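7 February 2025 — notebook, site office

Screed moisture, ground floor. I repeated the readings in the north rooms before the others arrived. Two points near the patio door are still higher than the rest, so I moved the dehumidifier there and closed the vents on the corridor side. Rodel Abella wants to start the oak boards next week. I told him I will not sign for it until I have 3 readings in a row that agree. He was not happy, but he accepted it.

The Skevo meter was checked against the old one. They differ a little at the low end, and I wrote the correction on tape on the back of the case. Please do not remove the tape again.

Stair: Wanting Pan measured the opening a second time. The drawing says 2,451 mm floor to floor and she gets the same now, so the mistake was in my first note — I measured from the slab and forgot the build-up. The old number in this book is crossed out. Risers stay as drawn.

Nasside delivered the blockwork ties, 228 pieces on the paper. The box was open on one side. Hae-won Choo signed with a remark and put the box in the dry container.
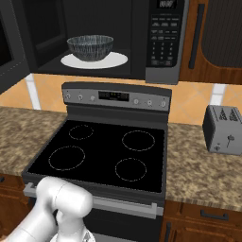 *Kitchen model, range wall with microwave door open.*

Mortar test. We made the second batch with less water and left it for 30 minutes before using it. It was stiff but still possible to work with. The first batch was easier to spread, but it slumped on the vertical joints, and I had to rake out two courses on the test panel. For the garden wall I would take the second mix. Junhao Gu prefers something in the middle, and he can try this on the other half of the panel if the weather stays above freezing.

Lintel over the utility door: bearing on the left is short. I marked it with red chalk. Zuzanna Ziółkowski will ask the engineer if a padstone is enough or if we must cut back the opening. No loading on it before the answer comes.

Small things:

- mixer paddle is bent, the spare one is in the van
- cover the sand in the evening, it was frozen on top this morning
- the Menomix sheet for the repair mortar is missing from the folder, print again
- return the long level to Cai

Next: readings in the north rooms again, then the south side. The garden wall footing waits until April in any case.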